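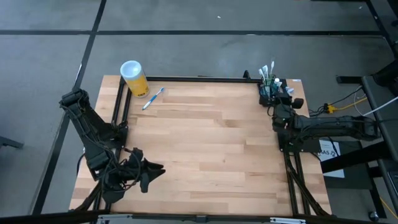

Search tickets Go
Sat 24 October - posted by Curport bench desk
Filed under: Supplies / Toothbrushes / Open

Problem: the brushes from Fliltine do not stay sorted by color. The order was 2,320 pieces and nearly 80 are mixed. 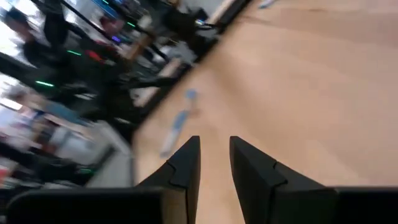 Blue and white piece on the wood, blurred.

First try: I put all on the table and made groups by color. Green ones still went under the blue ones.

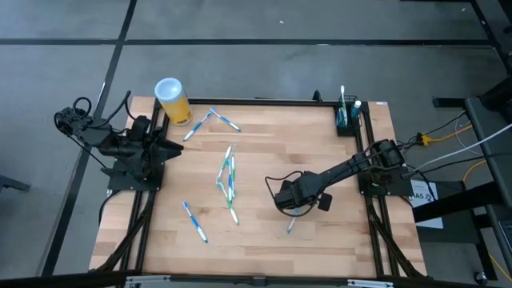 Second try was slower - one color at a time, 5 pieces each. This is better, but the wrapping slips.
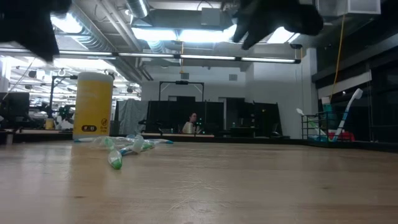
Wrapped brushes by the yellow canister, wire basket at right.

Status: waiting for dividers from Skorotwood.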